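Pedside Robotics Club: progress report to the Dralska Fund
Reporting period ending August

Dear all,

We've had a really good stretch, and I'm happy to report that the simulation half of the project is up and running. Your grant of $2000 went mostly to the two desktop computers, which arrived in the first week and have hardly been switched off. What was left paid for memory upgrades, and there is $207 still unspent.

The students split into two teams, Irnia and Wei (they picked the names, and I've stopped asking). Irnia builds the virtual room and sets up the pick-up tasks. Wei writes the motion code that brings the arm over a block, closes the fingers and lifts. They swap files on Sunday afternoons, and those sessions have become the best part of my week!
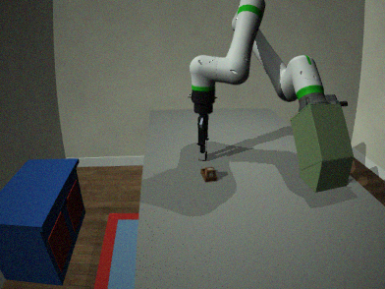 The simulated arm with its gripper above the table, a short distance behind the brown block.

Getting the approach right took far longer than the lift. Early versions came in at a slant and knocked the block away, so Wei rewrote the last part of the move to come straight down. Their latest batch was 100 trials with the block placed at random, and 81 ended in a clean lift. Most of the misses had the block far out near the edge of the arm's reach, and the team is working through those now.

Irnia has been busy too. The room started out as a bare floor and now has furniture, a rug and proper shadows, all added by students who had never opened a 3D program before this summer. They're keen to try a second block next, and then stacking.

For the next period we plan to finish the edge cases, start on stacking and hold an open afternoon for families. We'd like to put the remaining money toward a larger monitor for that afternoon, if you agree. You would be very welcome to come along and try the controls.

With thanks from both teams,
Tsz-kin Chang
Club leader, Pedside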